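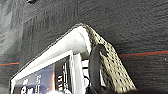

Housekeeping Lessons From a Machine With Two Fingers

I have put away other people's clutter for most of my adult life without once writing down how often I dropped something. The Proltau study does exactly that for robots. The write-up came out of Hustcombe in July, and I read it for the shelving advice, of which there is a surprising amount if you skip the math.

The method is simple enough. A robot is asked to take hold of an ordinary household item, move it and let go. Small cameras ride at the wrist and another looks on from head height. A try counts only if the thing is still where it was put 40 seconds later. I would not care to have my linen closet judged on those terms.

Take hold at the corner

Anything flat with a raised border gave the gripper trouble when it went for the middle of a long side. Moved to a rounded corner, with the rubber pad up against the edge, it managed 11 tries out of 12. The same goes for picture frames, trays and the lid of that one casserole dish. Pick the corner nearest you, press in, then lift. Put a dark mat under pale things while you're at it. The researchers found it helped the cameras find the edge, and it helps me find my glasses.

Mark the spot with a line

A strip of bright tape across the work surface gave the trials a fixed place to start from. At home it works on garage benches and on the pantry shelf where the cereal is supposed to live. Choose a tape that peels off cleanly. Everyone in the house will ignore it for a week and then begin obeying it without comment.

Give high things a handle

Baskets with an arched handle beat plain tubs by a wide margin in the reaching trials. A finger that comes in low and a little crooked can still catch a loop, and so can a person on tiptoe who has refused to fetch the stool. Keep the handle standing up. Soft, light contents only, up there.
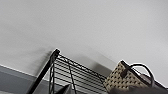 One reader wrote in to object that wire shelves are a menace for baskets, as the feet drop between the wires and the whole thing tips when you pull. She lines hers with a cut-down placemat and has had no trouble. The Uvisberg group, which repeated part of the study, reports much the same: a liner saved nine baskets that had snagged on bare wire. Point to the reader, who did it without a grant.

Sort by squish

My favorite result. The robot did best when soft toys shared a shelf with other soft toys, and boxes kept to boxes. Mixed shelves slowed it down, mainly because a firm grip for cardboard is the wrong grip for a plush animal. I tried it in the playroom and the evening pickup went faster, though I may have been showing off for the notebook.

Leave one shelf bare if you can stand to. The robot used it as a place to set things down while it made up its mind, and I have been using the top of the dryer for that since I moved in.
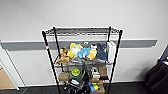 Plush on the second shelf, nothing on the top one.

Hang bags from a hook if you have one to spare. A slumped bag with its bottom over the shelf edge was the item most often dragged off by accident, and it usually took a neighbor with it. The next round of trials is supposed to cover laundry. I have some ready.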